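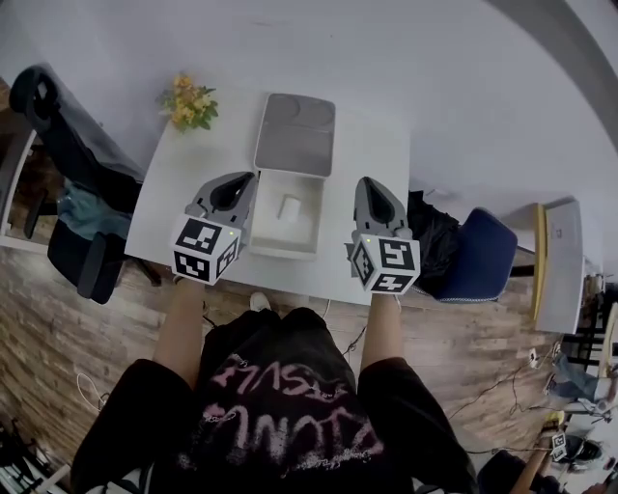
Ustlow, August

I have been wanting to write about the packing job for weeks, and now I finally can! Sterov, where I work, is teaching robots to do the fiddly end of our line, the small thing that goes in a white box with a hinged lid. And the teaching is done by us, the packers, with a gripper in each hand and a patterned cube riding on the back of each one. You stand at a table, you work the box, and the movements become lessons.

I thought I would hate it. I've packed by hand for years and my fingers know what they're doing, so holding two plastic beaks felt like eating soup in mittens. By the second week I was quick, and (this surprised me) proud of it. Recep and I have done 796 goes between us, and the target for the month is 1,000.

What has changed is the talk. Engineers used to walk past us. Now Cempaka Harahap comes over with her notebook and asks why I tilt my wrist, and I have to think about it, and then she writes it down!

There are worries too, of course. Herman Ngau asked at the last meeting what happens to the evening shift, and we were promised retraining and no cuts before next summer. I want that in writing. But I've already put my name down for the robot minding course, and I can't wait to start.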